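# Dead Air on 106

The station sat over a tire shop in Goodwin, and the sports show went out from the back room at 2 in the afternoon, after the farm prices.
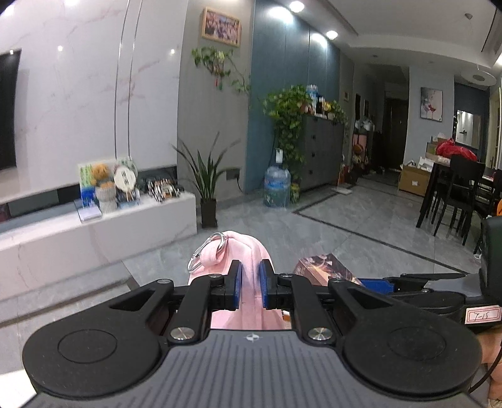 Corey Sutcliffe said the show was finished. He said it with his coat still on and a paper cup in each hand. Gililix had pulled its ads, and without Gililix the owner could pay for one host. There were two.

Dale took one of the cups. "Did he say which?"

"He said to work it out between us."

They had eleven minutes before the farm prices ended. Dale used four of them reading the high school scores, marking the names he was going to get wrong. Corey hung up his coat and tested his microphone, which had a short in it and had to be held at an angle.

They went on the air. Dale gave the scores. Stoker had lost again, by nineteen, and Corey said what he always said about their zone defense. A man called from his truck to say the coach should go. A woman called to say she was the coach's sister and the man in the truck could come over to her house and say it there.

"Are you still on the line, sir?" Corey said.

He was. The two of them went at it until the break, and Dale had to lean over and cut them off.

During the ads Dale said, "You take it."

"I don't want it by myself."

"You've got the kids."

"You've got the voice," Corey said. "I sound like a guy ordering lunch."

The light came on. Neither of them spoke. Dead air cost the station nothing, but the owner hated it more than swearing, and he would be listening in his car. Dale looked at the clock over the door. Six seconds went by, then seven.

"We lost a sponsor this week," Corey said into the microphone. "So if anyone out there sells anything, we have room."

Dale put his head down on the desk.

The first call was the man in the truck, who wanted to get back to the coach. The second was a kid who asked if they could play a song. The third was from Wovum, the feed store out past the grain elevator, and the woman there asked how much.

"How much have you got?" Corey said.

"I could do 1,000 for the season. I'd want it read by the other one, though. The one with the voice."

Corey wrote the number on the back of the score sheet and pushed it across. It was less than half of what Gililix had paid. Dale looked at it for a while, then turned the sheet over and found his place.

"Girls' junior varsity," he read. "Goodwin forty-one, Stoker thirty-eight."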